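Bowls, a white table and a plant that needs no water

I have been trying to sort out the dishes for weeks. By dishes I mean the pale, round, vaguely natural-looking sort that people put in the middle of a table and then fill with keys. We had too many of them at home in Stuklow and they had spread to every flat surface, including the top of the boiler. In April I took the lot off the shelves, put them on the floor and decided to keep only the ones that did a job.

The first thing I learnt is that I had been buying the same bowl again and again. I like a light tan colour and I like ridges, the kind that go round in rings from the middle outwards. If a shop has one of those at a reasonable price I will pick it up and talk myself into it. Orwood, which is the nearest place to us with proper shops, has a homeware place called Asadi at the bottom of the hill, and most of mine came from there. The receipts were still in the drawer. The dearest was 40 pounds and I have never put anything in it.

So I made some rules. A bowl for the table has to be low enough to see over when you are sitting down. It has to be light enough to move with one hand, as the other hand is nearly always holding a plate. It should not rock. Quite a few of mine rocked. I had put up with it by folding bits of card underneath, and when I lifted them up the card was still there, gone soft and a bit furry.

I also measured things, which I should have done years ago. Our table is 100 centimetres across at the narrow end, so a big bowl and two place settings will not go side by side. Anything over a certain width ends up being lifted on to a chair before every meal and lifted back again after. I got rid of three on that basis alone and have not missed them.

The oval ones were harder. I am fond of an oval dish. It suits a long table better than a round one, and bread sits in it properly. The trouble is that the woven ones hold crumbs, and you end up taking them outside and banging them on the wall. I kept one and moved it to the hall, where it has gloves in it. The other went to my sister's and has apples in it, and she says it is fine.

Cleaning took longer than the choosing. For anything with a plain unvarnished surface I use a cloth wrung out in warm water with a drop of washing-up liquid, then a dry cloth straight after, then leave it upside down on a tea towel overnight. I do not soak them. I soaked one once and it split along one side. For the ridges I use an old soft toothbrush and go round with the rings. Going across them just moves the dust from one groove to the next. When they are properly dry I put a little food-safe oil on the wooden ones, leave it for an hour and wipe off what has not gone in. The woven ones get the small brush on the hoover and that is all.

Then there is the question of the table itself. Ours is dark, and pale bowls look good on it but so does every speck of dust. I have been thinking about a white one. A white table is less fuss for dust and more fuss for tea. My neighbour has had a white one for years and says you wipe it every time you walk past and then you stop noticing that you do. I am not sure I would stop noticing. Plulcombe do one for 243 pounds with delivery on top, and I have had the page open on the laptop for a fortnight without doing anything about it.

White does do something for pale things, though. I had assumed a tan bowl would look washed out on a white surface, and it does not. You see the edge of it more clearly, and a bit of green nearby stops the whole lot from looking like a waiting room. I would keep the green at the far end, away from where people eat, and small.

On the subject of green, I have given in and started to like artificial succulents. I killed two real ones by being kind to them - too much water, mostly - and the third got leggy on the windowsill and leaned over until it fell out of its pot. An artificial one costs very little, and the only work is dust. I hold mine upside down under the shower on cool and let it drip in the bath. The spiky ones are the best for this. The ones with fat round leaves go sticky for some reason and the dust will not shift. A dark pot looks better than a pale one, I think, if the rest of the table is pale already.

Chairs I have not solved. I like a white chair with a slatted back, and I know exactly how long it takes to wipe down all those slats. The black office chair is more comfortable and looks wrong next to everything. In our house the office chair wins most days because I work at the same table that we eat at, and I cannot be getting up and swapping them over.

The final count for the shelf was 19 dishes at the start and seven at the end, if you include the one with the gloves in. The rest went in a box to the charity shop in Orwood, wrapped in newspaper, apart from one I put back at the last minute. It is the ridged one. I know it is the same as the other one I kept. They are on different floors of the house, so I have let it go.

A pale round piece, a white table and some spiky green, twice over. 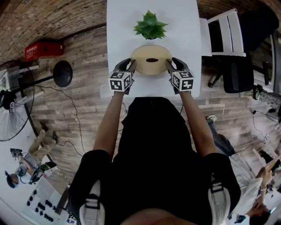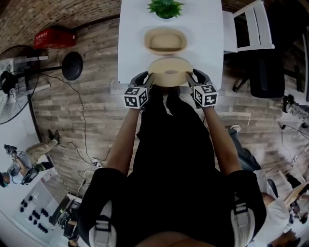

Pale bowl shapes on white, with a bit of green further up the table. The oval dish is in the second one.

Next job is the boiler cupboard, now that I can see the top of the boiler. There is a bag of candle ends up there that I had forgotten about, and a jug with no handle. I will probably keep the jug.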